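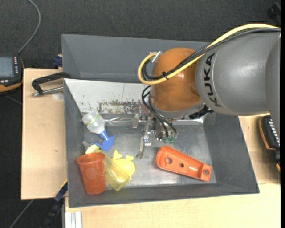 The grey bin, household bits and toys all in together

How do you sort a mixed bin without it taking over your life?

Asked by Inese Vanags, Jan 15, 2020

I've got one big grey bin where household things and plastic toy-ish bits all end up together. It's got sloping sides so everything slides to the middle, and whatever I want is always underneath something else. The inside is pretty scuffed too, with a rough brown and grey patch on the back slope where it's peeled or been scraped. Do I empty the lot and start again, or sort it a bit at a time? And can I do anything about that patch?

3 answers

Octavio Sánchez
Empty it! I did mine bit by bit for more than 14 evenings and it just filled up again behind me (my own fault, I kept chucking things in). Put an old sheet on the floor, tip it out, then make piles by where things live: kitchen, bathroom, toys, no idea. The no idea pile goes in a box with February written on it, and if you haven't been in it by then, off it goes. I'd use shallow trays inside the bin afterwards, though with sloping walls you'll want narrow ones at the bottom.

Sieglinde Nolte
For the patch, try warm water and washing up liquid first, on a soft cloth. If it's old sticker glue a bit of cooking oil left on for 39 minutes shifts it (I set a timer, don't laugh). If the surface itself has come away then scrubbing will only make it bigger, so I'd leave it alone. Test a corner first.

Uwe Haberkorn
get a second bin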